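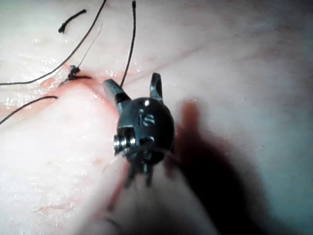 The grasper open beside a knotted suture, seen from the instrument's own wrist.

I love surgical robots. I have spent years around the training side of them, and I still get a little thrill when a jaw the size of a grain of rice turns exactly the way a hand would want it to. So please read what follows as the complaint of a fan.

In February our practice rig at Kison let go of a needle. The operator had the grip closed, the console said closed, and the jaws opened anyway. It was a practice session, so what we lost was one stitch and a bit of an afternoon. The log later showed that a drive cable had stretched enough for the motor and the jaw to disagree. The motor was exactly where it had been told to be, and the software, which only ever asks the motor, was perfectly happy.

What bothers me is how good the machine was at looking fine. We had 37 sessions on that instrument, and when we went back through the recordings there were 5 with small slips in them, a thread sliding here, a late close there. Every one had been put down to the operator. I put one of them down to myself! I had gone home thinking I needed more practice.

Cable-driven wrists are wonderful things. Run the motors well back from the tip, thread the motion down a thin shaft, and you get a joint with more freedom than my own wrist in a space no finger could enter. But cables stretch, and they do it slowly, which is the worst way for a part to fail when people are judging it by feel. The usual answer is a use counter: after 60 sessions, swap the instrument. Ours failed well before that. A counter knows how often a tool came out of its tray and has no idea how hard it was pulled on once it was out.

My argument is a simple one - the tip should be checked at the tip. The people on the Heno project have been trying this with a small camera looking along the wrist, comparing what the jaws do with what the console believes they are doing. Tekin, our supplier, prefers a grip test against a sprung peg before each session, and it takes 2 minutes. I would happily have both. I'd also like the slips written down as machine events until somebody shows they weren't.

There is a worry, raised when I spoke about this at Nirance, that more checks mean more false alarms and more people clicking past them. Fair enough, and I have clicked past a few myself. Still, I would take a fussy instrument over a cheerful one with a slack cable, and I can't wait to see what these wrists can do once they are able to tell us they're tired.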